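The Hesness preseason is over and I still can't tell you who plays quarterback. Both guys threw 42 passes in camp scrimmages. Neither looked comfortable. The line is better, though, and Sultana at 300 pounds is the biggest center we've had in years.

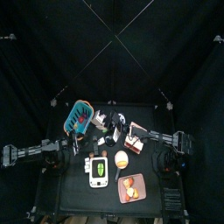 KAMPORT, September — Opening night is against Pillville, and they beat us by 43 last season. I sat through all of it. They ran for 168 yards in the first half and we never put an extra man up front. Do that this time, please.

My guess is we lose by a touchdown. I'll be in the north end with a thermos. Kickoff is at 7, and parking fills up early.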